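Home | Projects | People | Interviews | Contact

Print this page | E-mail this page

Two arms, one policy: Meenakshi Iyer on shared timing

Meenakshi Iyer's group at Skulteo has been testing whether two arms controlled by a single policy keep better time with each other than two arms with a policy each. The work, carried out under the Senda project, covers passing and turning flat objects.

"With separate policies each arm treats the other as a disturbance," Iyer said. "One waits, then the other waits, and you lose the handover."

The group recorded 2,000 demonstrations by teleoperation and trained both versions on the same set. Over 45 trials per condition, the single policy completed 38 handovers. Iyer would not give a figure for the paired version yet, as those runs are being scored again by her colleague Sizwe Nel.

She described the action chunk length as the setting that mattered most. "We began with 40 steps and that was too long. The arms committed to a motion and could not correct it - the grippers would close a little early and push the card away."

Flat items remain the hardest case. A card on a table offers very little edge to hold, and a small error in height means the fingertips slide over it.

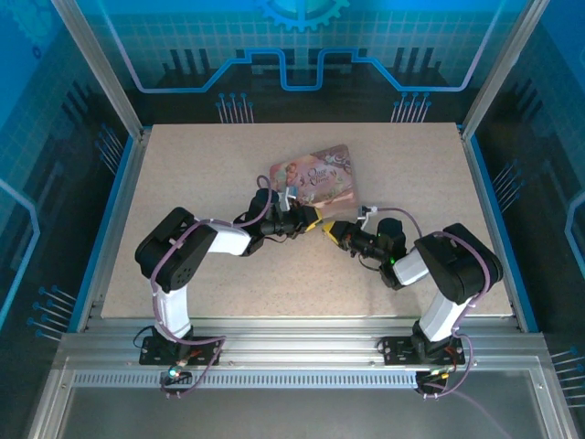
The two arms in the workcell, yellow fingertips facing each other, with an illustrated card on the table.

Asked whether the result would carry over to other hardware, Iyer was cautious. "We have one cell and one pair of arms. Yolandi Sibiya is planning a repeat on a second cell in November, with the cameras moved. I would wait for that."

Contact Skulteo | Copyright Skulteo | Back to top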